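Review: Zindier Episode Recorder, six weeks of towel folding

By Obsa Tesfamariam
Jul 27, 2026

Our lab bought a two-seat license for the Zindier recorder in the spring, after a year of saving demonstrations with scripts that one of us had written and only one of us could fix. This review covers the desktop version, used on one task: collecting towel folding examples for a learned policy. I did most of the recording. Kenji Begay did most of the cleanup and all of the training runs.

I paid for nothing personally and Zindier doesn't know I'm writing this.

What it does

Zindier takes the camera streams, the joint readings and the gripper state, lines them up on one clock and writes each attempt out as an episode. You label episodes as you go or afterward. It will also play them back side by side, flag dropped images and export to the usual training formats. It does not drive the arm. You bring your own teleoperation, and the recorder listens.

Installation took an afternoon. Most of that went to camera permissions, and the manual has the steps for this in the wrong order. Set up the clock source first, then add cameras. If you add cameras first you will have to remove them all and start over.

Our task

The towel starts crumpled on a green mat and has to end up folded in quarters with the hems together. We use one arm with a two-finger gripper, and plain terry towels in a tan color that stands out well against the green. Starting shapes are different every time. Tavion Pettigrew wrote a sheet of 19 starting shapes for us to work through, and after that we dropped the towel however it fell.

The overhead view is the one I keep open in the large panel while recording. It's the best one for judging where the cloth is under the gripper, though the arm covers a fair amount of it. 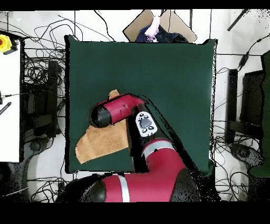
Recording

You start and stop an episode with a key or a foot pedal. I used the pedal. There is a short delay before the recording light turns green, and for the first week I kept moving too early and losing the start of the reach. A setting called "hold until ready" fixes this by playing a tone. It should be on by default.

Stream alignment is the main thing we paid for, and it is good. With our old scripts the gripper would close in the log slightly before it closed on camera, and Kenji had to shift every file by hand. I have checked a lot of Zindier episodes one image at a time and the closing lines up in all the views.

The side view matters more than I thought it would. From overhead you can't tell a gripper resting on terry cloth from one hovering just over it. From the side you can see how far the tips are from the cloth and where the nearest ridge is.

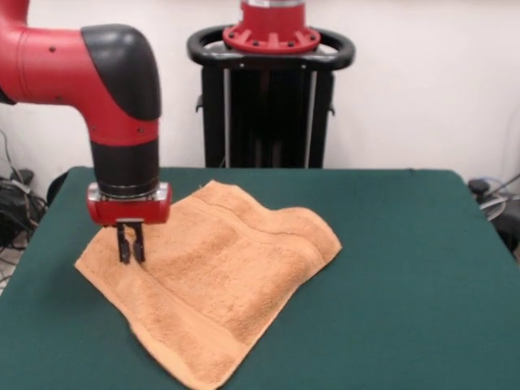
Side camera: fingers down at the towel, just above the diagonal crease.

Zindier lets you scrub all views together, so when an episode failed I could find the moment in the side view and mark it in the others. Marks carry over to the export. This alone saved us a good deal of time over the old way, where marks were kept in a spreadsheet.

Labels and sorting

The label editor is the weakest part. You get a flat list of tags with no groups. We ended up with tags like "missed hem," "two layers," "slipped" and "good but slow," and once the list grew past one screen it was tedious to use. You can't rename a tag after it has been used. You make a new one, select every episode with the old one, swap them and delete the old one. Loretta Brannigan did this for our "two layers" tag and then we decided we had liked the old name better.

Search works well. You can ask for every episode with a certain tag, over a certain length, from a certain operator, and it comes back right away. We found out from this that my episodes were a lot longer than Tavion's. I pause over the towel before committing. Kenji ended up trimming the pauses out of mine, since the policy was learning to hover.

The batch trim tool did that job without trouble. You set a threshold for joint movement and it shows you what will be cut before it cuts. It keeps the originals unless you tell it otherwise.

Failed attempts

Some groups throw out every failed episode. We keep them, tagged, and Zindier handles that better than the Orero recorder we tried on a loan. Orero treats a failed episode as an error and puts it in a separate folder with a different layout, which means a second loader. Zindier keeps one layout and a success field that can be yes, no or blank.

The stills view is handy for this. It pulls one picture from each episode at the same point and lays them out as a grid, so you can look over a whole session quickly. I use it to check that the starting shapes aren't all alike. Opening one up full size gives you the camera name and the tag group it was filed under.
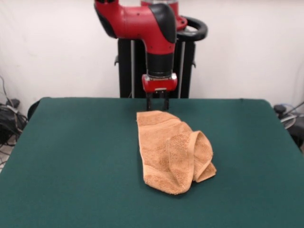
FILED UNDER: GRIPPER OPEN / NOTHING HELD

Thumbnails with the fingers apart and the cloth still bunched are easy to pick out in the grid, even at the small size. I would like to be able to sort the grid by gripper width. At the moment you can only sort by time, operator or tag.

Speed and storage

We recorded 500 episodes on this task. The software crashed 2 times, both during export, and no episodes were lost either time. Export is slow and uses the whole machine, so we run it overnight. Files are large. There is a compressed mode, but Kenji saw blurring in the terry texture and along the hems, and those are the parts of the towel we most need the policy to see. We leave it off.

Support

I wrote to support about the tag renaming and got a reply the next day saying it was on the list. Reginald Brannigan wrote about the manual and got a corrected page back. No complaints there.

Who should buy it

If you have one camera and a short task, your own scripts will do. If you have several views and more than one operator, I think it's worth the license. Groups doing a lot of detailed labeling may want to look at Trenley, which I have only seen in a demo but which has nested tags.

Good: stream alignment, shared marks across views, search, batch trim, handling of failed episodes.

Bad: flat tag list, no renaming, slow export, setup steps out of order in the manual.

Rating: 4 out of 5. We are renewing for the next task, which is pillowcases.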